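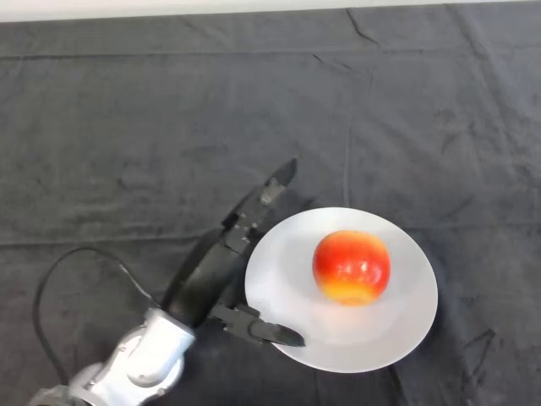 Flallerum's landlord wants to know if I test the smoke alarms or just look at them. I press every button, thanks!

Kitchen check, Arbridge flat, Sunday
Smoke alarm: OK, loud as ever
Extinguisher: needle in green, tag 2 months over. Book Kneath.
Space heater (1500 watts): was on a power strip, moved to the wall outlet 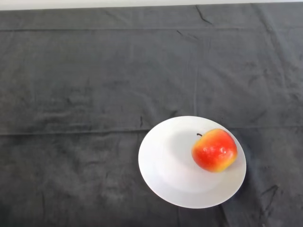
Outlet by the sink: GFCI trips fine, but the cover's cracked (again!)
Stove hose: fail, kinked. Altus part ordered, 12 bucks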